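Wednesday, sim bench, Toma bedroom scene

Picked up where Yeshi left off on the grasp planner. The branch is still called Taduvach. Goal for the day was to get the approach check to stop rejecting poses over the dresser before moving on to anything new.

Ran the batch again with yesterday's config first, so we have a baseline. 363 attempts, 74 of them rejected by the planner before any motion. I went through the rejects by hand for the first hour and then gave up and wrote a script. Most have the same tag, "no valid surface normal," and nearly all of those come from the wrist view when the gripper is pointed away from the furniture. The head view is fine on the same steps.

Wrist and overhead renders from the same episode, for comparison:

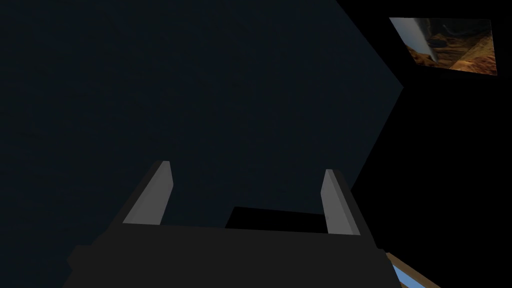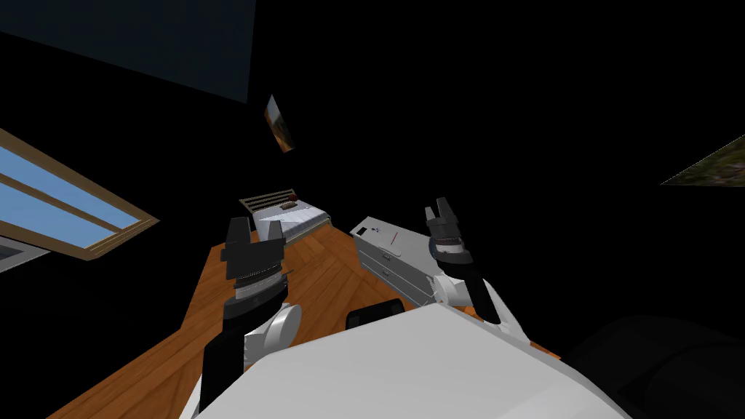
The surface fitter wants a minimum number of depth points before it will return a plane. I had it set to 2000, copied over from the Cluko config, where the camera sits farther back and there is always a table in view. When a wrist view has mostly flat wall or nothing in it, the fitter either comes up short or locks onto the biggest plane it can find and calls that the support surface. Then the approach vector is garbage and the collision check throws it out, correctly.

Changes made:
- Pixels with no geometry behind them are masked before the fit. They were coming through as max range, and I had been treating that as a real reading.
- If the wrist fit fails, fall back to the plane from the head view, transformed into the wrist frame.
- Planes more than 6 degrees off horizontal are no longer candidates for support.

Reran a short set after the first two. The "no valid surface normal" tag is gone from the log. There are a few new timeouts in the transform lookup, because the head plane gets published late when the arms are both moving. Ismail thinks the buffer is too short. I think we are asking for the wrong timestamp. Left a note in the Grerov tracker with both theories and the log lines.

Also found that the left and right wrist extrinsics were loaded from the same file. No idea how long that has been the case. Fixed, and any right arm numbers from before today should be thrown out.

To do:
- Full batch overnight with the fallback on (Yeshi has the queue until six).
- Log which view the plane came from, per attempt.
- Ask Ismail Abdelaziz whether the dresser collision mesh includes the drawer handles or only the box.
- Move the point threshold out of the code and into the scene config.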